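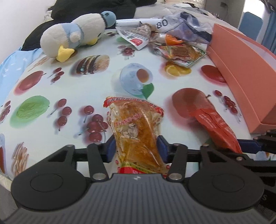 How do you store individually wrapped pastries and snack bags so they don't get crushed?

Posted by Agata Sala in Kitchen & Pantry
Viewed 463 times

I buy wrapped pastries and small snack bags for the kids' lunches and for myself at work. They come home in a big grocery bag and get dumped out on the kitchen table, and then they sit there for days because I don't have a good place for them. By the end of the week half of them are flattened. The filled ones are the worst. The filling gets pushed out to one end and sticks to the plastic.

I have one shelf free in a cabinet, 38 cm wide and not very deep. I tried a drawer but things got caught when I closed it. Also, how long do these keep once they are out of the outer box? I throw the box away and then I can't remember the date.

My table has an oilcloth on it and I would like to see it again, so any setup that gets the food off the table is fine with me.

Paraskevi Xenos
Member, 303 posts

Use a shallow open bin and stand the packages on their short end, like files. One layer only. If you lay them flat in a pile, the bottom ones carry all the weight and those are the ones that split. Snack bags go in a separate bin. They are full of air and take up a lot of room, but they don't weigh anything, so that bin can go on top.

For a 38 cm shelf I would get two narrow bins and put them side by side. Measure the inside of the cabinet first, the hinges take up more than you think. I have two from Closine that are plain white plastic and wash easily. Shoe boxes work too, I used those for a year.

About the dates: most single packages have their own date printed on the seam or on the back, sometimes very faint. Check before you throw out the box. If there isn't one, write the month on a piece of masking tape and stick it on the front of the bin. Mine says August right now. Put new ones at the back and take from the front.

Keep the bin away from the stove. Anything with icing or chocolate will melt to the wrapper.

Gianni Benedetti

just buy fewer. we had the same problem and it went away when we stopped getting the 700 g bags

Fulvio Gatti
Member

I agree with the bins. A few things to add.

Pack the pastries last at the store and carry them in their own bag. A lot of the crushing is done before you get home.

If a package feels soft and has lost its air, look for a small hole along the seal. Eat that one first or throw it out if you don't know how long it has been open. The pastry goes stale quickly.

For the lunch boxes, a hard container is better than a pouch. Put the pastry in on top of the sandwich.

For the oilcloth, warm water with a drop of dish soap and a soft cloth is enough for sugar and crumbs. Don't use a scouring pad on it, the print comes off.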